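Short Fiction | Kitchen Tables & Other Stories

The Water Bottle

When the rain came in off the bay at Mevdale and the bus to Zalcombe quit running, Pouran Dehghan did what she always did with a long wet afternoon, and decided to clear the table. It was the low one in the front room, the light wood one with the rounded edge, and it had a way of collecting people's things for as long as she let it (which was usually until Monday).

She had rented out the upstairs rooms for 18 years by then, ever since her sister moved inland, and she could tell you who was in the house by what was on that table. Valquíria Teixeira drank iced things through a straw and left the last pale inch of them at the bottom of the cup. Oluf Kárason was responsible for paper. He brought home sheets of it from the harbor office, set them down with every intention of reading them, and then went up to bed with a paperback instead. And Benoît Mallet, who had only been with them since February, had so far left nothing on the table at all, and this worried her more than all the rest of it put together.

"You could put something down, you know," she had told him that first week. "A set of keys. A magazine. It's what the thing is for."

He had thanked her very politely and carried his keys upstairs.

So she stood there with a dishcloth over her shoulder and took stock, in no hurry, while the rain went on. She started with the plant, because the plant was easy and she liked to begin with a success. She turned the pot so the yellower leaves would get their share of the window, and told it that it was looking well. The little odds and ends beside it she left for later. Every house needs a spot for things that don't belong anywhere else, and her mother had kept hers in a soup tureen, so really this was an improvement.

Then she sat down in the button-backed armchair to consider the rest, and that was her mistake, because it was a deep and friendly sort of chair and she had been on her feet since breakfast.

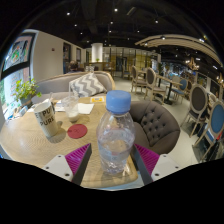 "Whose water is this?"

"Mine, I'm sorry, I was coming back for it."

It was Benoît, in the doorway in his socks, with his hair flat from the rain. He looked so caught out that she nearly laughed, and then she was afraid that if she laughed he would never leave so much as a crumb in her front room again as long as he lived.

"Don't you dare be sorry," she said. "Sit down. Not there, that cushion slides. Well, sit there if you want, only hold on to it."

He sat on the gray sofa and held on to the zigzag cushion, since she'd told him to, and for a while they both looked at the table and all the life that had washed up on it.

"I was going to clear it," said Pouran.

"I can help."

"I'm sure you can. There's no rush, though, is there? If I throw out that cup, Valquíria will come down and say she wasn't finished, and she'll be very nice about it and I'll feel terrible until supper. And the papers I don't touch. I touched them once. Oluf had them in an order, he said, and I've never seen a man look so sad over a stack of forms."

Benoît said that at his last place, over in Farina, there had been a rule about the table. Everything off it by nine at night, and a list on the refrigerator with 19 items on it, and his landlady had added to it whenever she thought of something new.

"Nineteen!" said Pouran, who couldn't have come up with more than two, and one of those was about the boiler.

She did get up in the end. She wiped the part of the table that could be reached without moving anything, went around the dark-red coaster and nudged it back where it had been, and went to put the kettle on. From the kitchen she could hear him turning the pages of something, and then the front door, and Valquíria shaking out her umbrella and calling hello to whoever was home.

When Pouran came back with the tray there wasn't anywhere to set it, so she held it while the two of them made room, and the bottle went down to the other end beside the plant. It was still there at bedtime. Next to it, on a folded newspaper, were his keys.

More from Kitchen Tables & Other Stories
The Ferry Clerk's Winter Coat
Mahnaz Rashti Buys a Piano
Sixty Jars of Plum
Last Bus to Zorkport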